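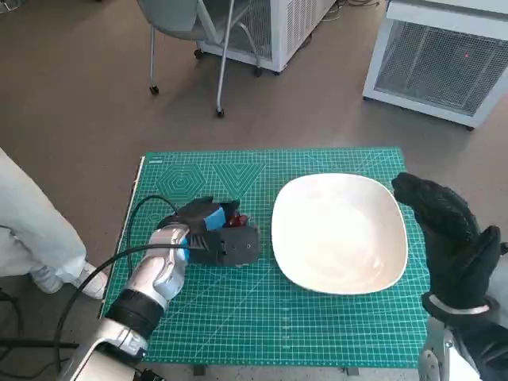 A white plate on a green cutting mat.

Garrido says its workers are happy to go. Not all of them sound it

Illville's largest private employer has offered 2,379 of its workers money to take up to a year away from their jobs, and says the response has been "beyond anything we hoped for." How many of those who signed up would have done so without the alternative hanging over them is a question the company has not answered.

Garrido, which runs the packing and billing operations on the west side of town, calls the plan a career pause. Staff with at least 36 months of service can leave in September on a reduced monthly payment and keep their health coverage. At the end of the year they may return to "a comparable role, where available." Those last two words do a lot of work, and they appear four times in the six-page handout given to staff.

The company says some 1,000 people have applied. It would not say how many have been accepted, how many are over 50, or how many work in the billing department, where two floors were closed in the spring.

Fabian Pichler spent eleven years in that department and put his name down in the first week. He said his supervisor described the plan as a chance to rest and think about what he wanted from life.

"I didn't ask for a rest," he said. "I asked if my desk would be there next year, and she told me to look at the handout. So I looked at the handout."

Pichler, who plans to take a bookkeeping course in Cetmont, said he is not bitter and that some of his coworkers are truly pleased. One is going to look after her grandchildren. Another has wanted to quit for years and sees the payments as a bonus for doing it.

The plan was drawn up with Sindesine, a consulting firm that has run similar programs at two other employers in the region. Its brochure says people who step back from work "return renewed and more engaged" and cites a survey of 3,000 participants. Asked for the survey, the firm sent a one-page summary. It shows that most of those who replied felt better after three months away. It does not say how many replied, and it leaves out anyone who never went back to work, so it can't tell a reader whether there were jobs for them to return to.

A spokeswoman for Sindesine said the full results belong to its clients. She said the firm had "no reason to doubt" them.

Garrido also says the pause will save money without layoffs. That may be so, but the handout allows the company to end the arrangement with 60 days' notice if business conditions change, and it does not define business conditions. A worker whose pause is ended that way would get severance based on the reduced payment, instead of the old salary. The company confirmed this in an email and said it did not expect the clause to be used.

Applications close at 5 p.m. on the last working day of the month. Workers who sign have seven days to change their minds. Garrido said it has not decided whether a second round will be offered, or what will happen in departments where too few people come forward.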